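About Codard

Codard writes software for robot arms and multi-fingered hands. We make three things: a motion planner, a grasp library and a set of tools for recording, replaying and comparing runs. We do not build hardware. Our customers already own arms, or are about to buy them, and need the layer that sits between a task description and the joint commands.

The company was started by Devendra Tiwari and Narendra Tomar, who had worked together on trajectory code for packing lines. Devendra leads planning and control. Narendra leads perception and the simulation tools. There are 24 of us, most of them engineers, in two rooms above a print finisher.

What we make

Szewczyk is the planner. It takes a model of the robot, a model of the surroundings and a goal, and returns a path with timing. It runs in two stages. The first searches for a route free of collisions at a coarse resolution. The second smooths that route under limits on velocity, acceleration and joint torque. Either stage can be replaced by the customer's own code, and several customers have replaced the first. The interface between the two is documented and has not changed since version 6.

Sumomberg is the grasp library. Given a mesh or a partial point cloud, it proposes hand poses and finger positions and scores each one for reach, clearance and expected contact. The scoring function is a plain text file. Anyone who disagrees with our weights can edit them and run the ranking again without recompiling.

Uvham is the tooling. It records every input and output of the other two, together with the version of each component, and can replay a run on another machine. It also compares two runs and reports the first point at which they differ. In our own work this is the tool we open most.
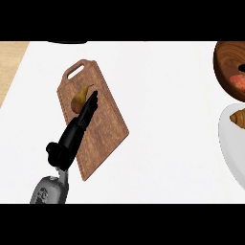 Our grasp tests are kept as scenes, each with a fixed layout, a fixed starting pose and a written pass condition. The release set currently holds 3,501 of them. A large share deal with the last few centimetres before contact, where small errors in the pose estimate matter most. With a pear lying on its side on a cutting board, as it does in the rendered view, the fingertips have to come in close to the narrow neck while the rest of the hand passes over the board. The planner must therefore treat the fruit as a target and the board as an obstacle, with different clearance margins for each. Those margins are set per object in the scene file. An early version of Szewczyk used one global margin, which made it either refuse close approaches or accept paths that scraped the surface underneath.

How we work

Every change to the planner or the grasp library is run against the full set before it is merged. A failed scene blocks the merge. If the pass condition itself is wrong, it is corrected in a separate change with its own review. We keep retired scenes and run them monthly, mainly to catch old faults coming back.

Simulation is used for regression and for tuning. We do not quote simulated success rates to customers as a forecast of performance on their equipment. Friction, cable drag and camera calibration differ from site to site, so each installation begins with a measurement period on the customer's own cell. The results go into a report which the customer keeps, whether or not they go on to buy a licence.

Perception is handled through adapters. We support depth cameras and stereo pairs, and we accept poses from third-party estimators provided they come with a covariance. Poses without one are accepted too, but the planner applies a wide default and will be slower.

Licensing and support

Szewczyk and Sumomberg are licensed per controller. Uvham is free to use with either. Source code is supplied to all licence holders, under terms that allow modification for internal use.

Long-term support for the current release line began on January 1, 2025. The next maintenance release is planned for February and contains fixes only. Support requests are answered by the engineers who wrote the component in question. A replay file attached to the first message will usually save a day.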